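In Defense of the Clear Zipper Pouch

By Rania Hijazi

My father kept every important paper he owned in a cookie tin, and when he needed one of them the whole family had to sit down and help look. I loved that tin, but I can't say I miss it. These days I'm a pouch person, the plain see-through kind with a zipper, and I have become a bit of a bore on the subject.

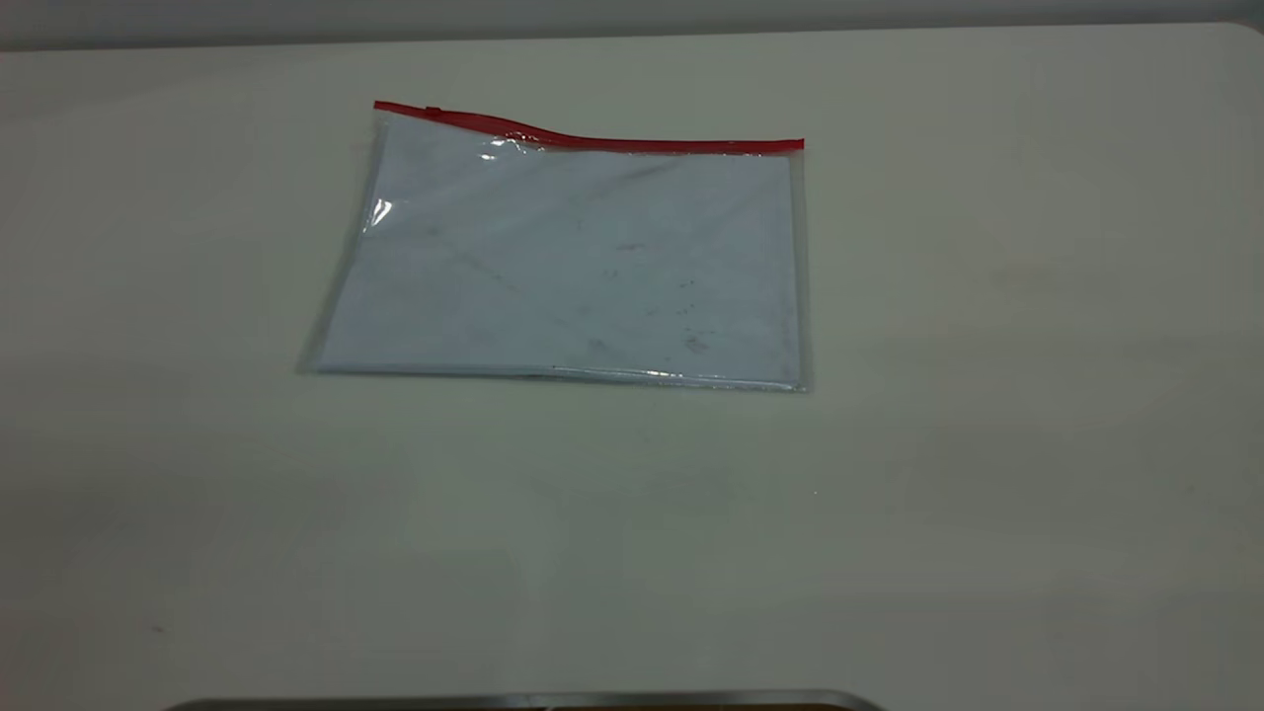

Zoubi, Mar 22, 2019

A red zipper on clear plastic is a lovely thing to have in a house full of paper, because you can spot it from the doorway while you're hunting for your keys. I've tried the alternatives, believe me. I had an accordion file with 14 pockets (I used two of them), and for one whole winter I had a binder system from Tolitz that my friend Tala Mahasneh swore by and that I never once opened without pinching a finger. The pouch asks so little of you. You slide the paper in, you pull the zipper across, and you go make your tea.

My cousin Imad thinks paper is finished and that I should scan everything and be done with it. He may be right about the electric bill. But he also spent most of November trying to remember a password so he could print his own lease, and I was too polite to say much — well, I said a little.

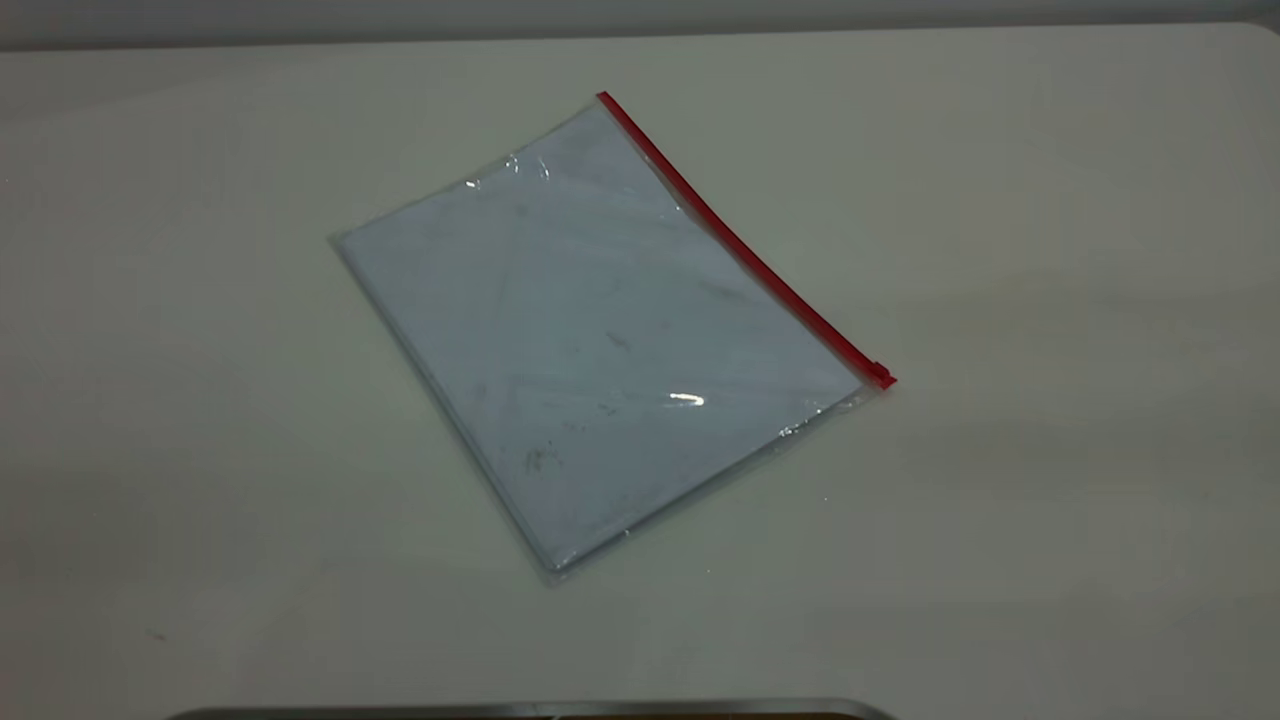 Paper that matters to people is hardly ever neat, and I think that's where the fancy organizers lose me. They seem made for crisp new pages. The papers I want to hang on to are letters, recipes, school drawings, the directions my aunt wrote out for her lentils. A sheet with creases running across it and a dark smudge down near one corner can lie in a clear pouch just as it is, and you'll know it by that smudge long before you'd ever read a label. I gave up labels years ago, and I haven't bought a new binder since, though Tala still sends me the catalog.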